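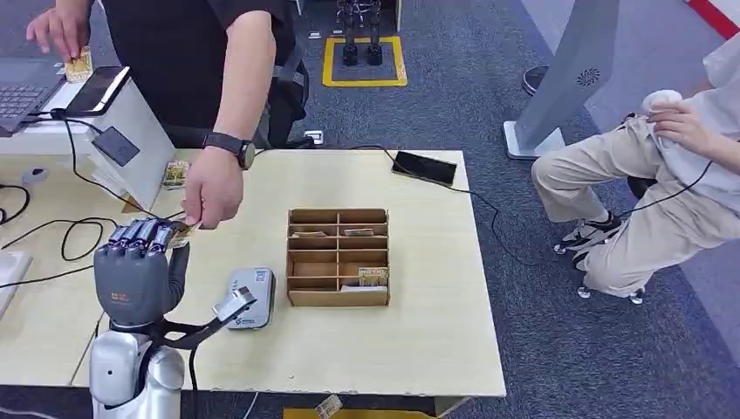

4.2 Comparison of End Effectors

Two end effectors were compared under the same controller: the five-fingered Drendeck hand and the Retico metal gripper. Both were driven at a command rate of 20 Hz with the gains listed in Section 3. The card task was run as a handover, in which an operator holds out a card at the height of the fingertips and the hand closes on it. A corrugated organizer with two columns of compartments served as the card store. A reader lay flat on the table beside it.

Each end effector was given 500 attempts. Grasp force was not equalized - the Retico gripper has no tactile feedback, and its closing current was left at the factory setting. Attempts stopped by the operator were logged as failures.

The wrist camera was kept at its default exposure. Fast hand motion therefore smears in the recorded images, while the gripper itself stays sharp (Figure 2). Blurred images were kept in the training set, which holds 2953 clips after filtering with the Rustness tool.

Figure 2. Wrist camera view with the gripper open and empty. The operator holds up a tan-brown object to the right.

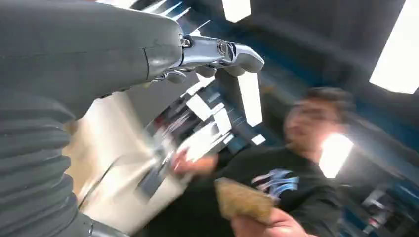
4.3 Controller Settings

The Siddiqui controller was used without changes for both end effectors. Only the tool offset and the joint limits were set separately.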